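The Long Table Is Back for January

If you walked past the Zoltardale library on Friday evening and wondered why every light in the reading room was still on at 8, that was us! The winter puzzle swap has started up again, and it went better than any of us had dared to hope. People were waiting at the door with shopping bags full of boxes before we had the chairs out, and by 7 we had run out of places to put the trades. We ended up stacking the kids' puzzles on the piano, which nobody was playing anyway.

For anyone new to the list, the swap is as simple as it sounds. You bring a jigsaw puzzle you've finished, you take home one you haven't. There's no charge and no sign-in, and you don't have to bring the same size you take. If you turn up with a little farm puzzle and leave with a monster of a Venetian canal, good for you. The only thing we ask is that you put a note in the box if you know a piece is missing. Plenty of people don't mind at all (I once spent nine evenings on a lighthouse with no lamp and I'd do it again), but they do like to be told.

The big news this season is the long puzzle. Gumaro Barrera, who has been coming since the swap was two card tables in the hallway, has donated a huge one from his own shelf, and it's staying out in the reading room until we finish it together. It's a map of an imaginary river country called Bañuelos, painted with tiny ferries and market towns, and it has 1,711 pieces. Yes, that's a strange number! The puzzle was cut by hand in a small shop called Wuviver, and the cutter apparently just kept going until the river looked right to him. There is no picture on the box. You get a strip of paper with the title on it and that's all the help you're getting.

I can't tell you how much fun this is. Without a picture you start looking at things you'd normally skip right over, like the direction of a brushstroke or the way one blue leans a little toward green. On the first night a group of us spent most of an hour arguing over a bit of orange that half the table was sure was a sail and the other half was sure was a roof. It was a goat. I have rarely heard a library get so loud over a goat.

A few things we've learned about hand-cut puzzles, in case you want to try one at home. The pieces don't always lock, so go easy with your sleeves. The edges can be sneaky too, and in this one there are pieces with a perfectly straight side that belong in the middle of the map. We built a whole stretch of "border" out of them before somebody's granddaughter pointed out that it ran right through a town. Color sorting works much better than shape sorting, at least for the first few nights. And if you find a piece shaped like something (we've had a boot, a pear and a very good heron), leave it in the blue dish by the lamp so everybody gets to see it before it goes in.

Lighting makes more difference than I ever expected. Glossy pieces throw the light right back at you, and a spot that's easy in the morning can be hopeless after lunch. If you're stuck on a patch of sky, walk around to the other side and look at it from there. I do this at home now with everything, including crosswords, where it does no good whatsoever.

The other question we get all the time is what to work on. You want a flat, smooth surface with enough room to spread out your sorting piles, and a plain one is easier on the eyes than a busy tablecloth. A felt mat is nice if you have to roll things up for dinner, but it grabs at small pieces and makes it harder to slide a finished section across. My own advice is to use whatever table you have and eat on your lap for a month. 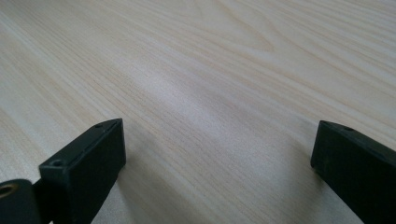

Pale wood with a fine, straight grain, and a bit of shine across the middle.

Now, a word about the trades themselves. We have more landscapes than we know what to do with, and there's a steady pile of cottages, covered bridges and harbors that anyone is welcome to dig through. What goes fast is anything with food on it, anything with old book covers, and the round ones. If you've got a round puzzle sitting in a closet, please bring it! I have personally promised the next one to three different people and I'm going to need to make good on that somehow. We'd also love more puzzles with large pieces for folks whose hands or eyes get tired, and for the very youngest swappers, who were out in force this time and drove a hard bargain.

Boxes with split corners are fine. Tape them up, or tip the pieces into a zip bag and cut the picture off the lid to go with it. Please don't bring puzzles that have been stored somewhere damp, though. The picture layer peels away from the board and there's no saving it after that.

We also have a visiting table this time from the Besov Street reading group, who have started a puzzle shelf of their own and brought over a whole run of vintage railway posters to trade. They're lovely, and they come with the original newspaper clippings somebody tucked inside years ago, including a recipe for a cabbage pie that I intend to make this weekend. The group has asked us to visit in return once their shelf is full, and I think we should go in a crowd.

The long puzzle can be worked on any time the reading room is open, so you don't have to wait for a swap night. Sit down, do ten pieces or one, and get up again whenever you like. You don't have to talk, although you'll probably get talked to. Please leave the sorted trays in the order you found them. The one marked "maybe water" is a work in progress and should be treated with respect.

The next swap is Friday at 7, same room, same door on the parking lot side. There'll be tea, and Gumaro has said he'll bring the walnut cookies if someone else brings milk. I've already put it on my shopping list, but a second carton wouldn't go to waste.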